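The Tray Method, Tried at Last

Readers keep writing in to praise washing dishes at the table, with trays standing in for a sink. Vira Tymoshchuk swears by it for her kitchen at Boncombe. I have my doubts, and 14 letters haven't shifted them. The idea is simple enough: one tray for soap, one to work over, clean plates off to the side.
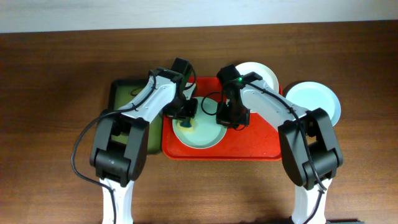 Scrubbing over a tray

I'll grant that the red tray is a decent place to scrub. It has a rim, and a smear on a light blue plate is easy to spot. But a kitchen that owns a sink already has a rim, and a drain in it too.

Then there's the soap. Vira likes a full tray of it and a sponge left sitting in the middle. To me that is a lot of liquid for a few plates, and it goes murky fast.

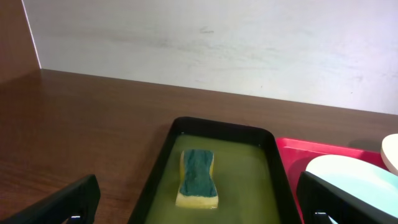
Sponge in the soap tray, blue plate in the red one.

Ewan Whitelaw wrote from Stikdale to say the whole thing saves him 90 seconds a meal. Saves it from what? Somebody still has to carry the tray away and pour it out, and I'd like to see that part timed.
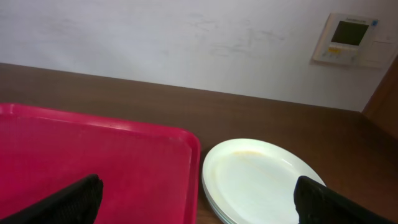 My other complaint is table space. Trays spread out, plates need somewhere to go, and dinner gets pushed to the far end. Vira says to try it on a Saturday, when there's no hurry. I don't see why a shortcut should need a free day.

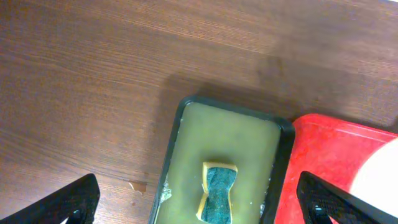 If you must do it, fill the soap tray halfway, keep a dry cloth by your elbow and wipe the wood as you go. Letters for and against to the usual address, please.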